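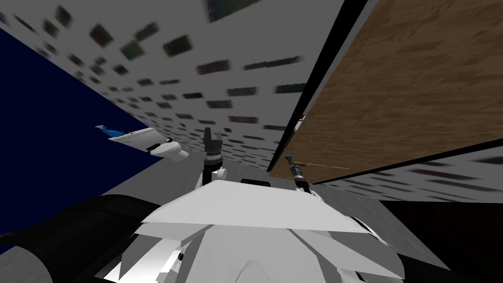

**Coltent, 29/08/2022**

We're looking for people who know a lullaby. It can be one your grandmother sang, one you made up at four in the morning with a baby on your shoulder, or half of one, with the second verse hummed because the words have gone. If you live in Coltent or anywhere along the Drirnen valley and you can carry a tune even badly, we would love to hear from you.

Retamal is a song collecting project. Over the coming autumn and winter we want to bring together 22 people who will share the songs they were sung to sleep with, learn each other's, and help us make a printed songbook that families in the valley can keep on a shelf and use. The book will be published by Etix, who did such a lovely job of our skipping rhymes booklet and have kindly agreed to do this one at the same size, so the two will sit together.

## What you'd be doing

There are six group sessions, each lasting two hours with a long break in the middle for tea. The first is all listening. Everyone brings a song (or a scrap of one) and sings, speaks or plays it to the others, and we talk about where it came from. After that we work in smaller groups, learning tunes by ear, writing down words and comparing versions. In the skipping rhymes group two women who had grown up at opposite ends of the valley found they had the same rhyme with completely different villains in it, and the argument over which was right went on until the booklet went to print. We printed both!

Between sessions you'd do a bit of work at home. That might mean ringing an aunt, digging out a cassette, or checking a spelling with somebody who speaks the language better than you do. Most people spent an hour or so a week on it last time and some spent a great deal more, entirely by choice.

Each participant also writes a short piece to go beside their song, up to 1000 words. Please don't let this put you off. You can talk it through with one of us and we'll type it up for you to correct.

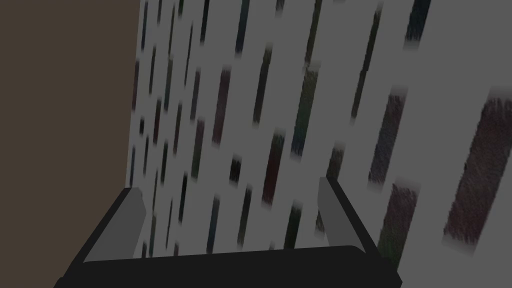
Some of the songs will be recorded as well, with one person singing, no accompaniment, and as little fuss as we can manage. Recording is optional. If you'd like your song in the book but don't want your voice kept, tell us and that's how it will be. You can also change your mind about any recording up to the end of February, when we hand everything over for printing.

## Who can take part

Anyone aged 16 or over. You don't need to read music, and you don't need to be a parent. We'd be especially glad to hear from:

- people whose first language isn't English, in any language at all
- men – we had very few last time, and we know you sing in the car
- people who worked nights in nurseries or on children's wards and sang to other people's babies
- anyone who remembers songs from the old mill cottages at the Drirnen end of the valley, which we have almost nothing from
- teenagers with small brothers and sisters

Songs don't have to be gentle. Plenty of real lullabies are grumpy, or frightening, or are mostly complaints about the fishing. Hymns, football songs and television theme tunes that got pressed into service at bedtime all count, although we may not be able to print the words of newer ones for copyright reasons. We can still write about them.

If you're in a choir already you are very welcome, but please be ready to sing quietly and let other people set the pace. The tunes wander and so do the keys.

## Practical things

Sessions are in the afternoon, with one evening session for people who can't get away from work. We'll settle the dates once we know who is coming, so do tell us about shifts, school runs and anything else that ties you down.

Taking part is free. We pay travel costs within the valley, by bus or by car, and we can pay for a sitter if you need one. Babies who are still being carried can come along with you and may find themselves being practised on. Tea, cake and something without nuts are provided every time. Please tell us if you use a hearing loop, need large print, or would like someone with you for support. A companion doesn't take up one of the places.

Every participant gets 5 copies of the finished book, and your name will appear with your song unless you'd prefer it not to. You keep all rights in what you bring. We ask only for permission to print it in this edition and would come back to you before doing anything else with it.
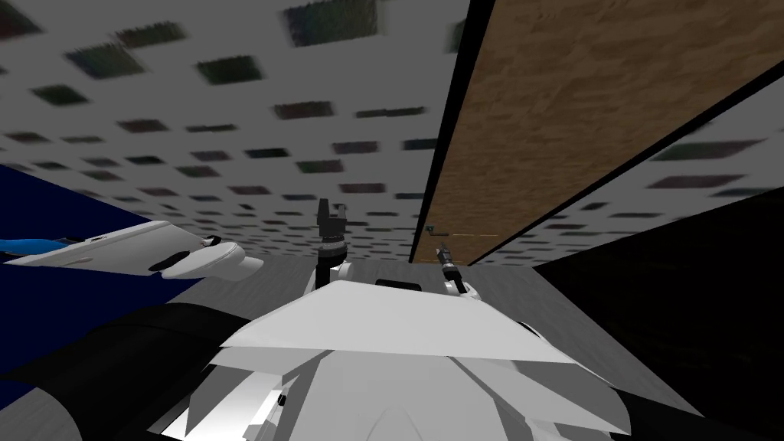

*Wooden panel and tiled ceiling, computer render.*

## How to put your name forward

Write to Conceição Carvalho, who runs the sessions, at the Retamal office in Coltent, or leave a note for her at the library desk. There's no form. Tell us:

- your name and the best way to reach you
- which song you'd bring, or what you can remember of it
- who sang it to you, if you know
- any times you can't manage

A few lines is plenty. If writing isn't your thing, ask at the desk for our number and leave your answers on the machine. You can sing them if you like. Conceição reads Portuguese, Spanish and French as well as English, and we'll find a reader for anything else.

We'll reply to everyone. If more people come forward than we have places for, we'll try for a spread of ages, languages and villages, and we'll ask the others if they'd like to send us their song anyway, as there are pages set aside for songs from outside the group.

Please pass this on to anybody who hums over the washing-up. Paper copies are at the library and the bus station café, and we can post a bundle if you have a noticeboard to fill.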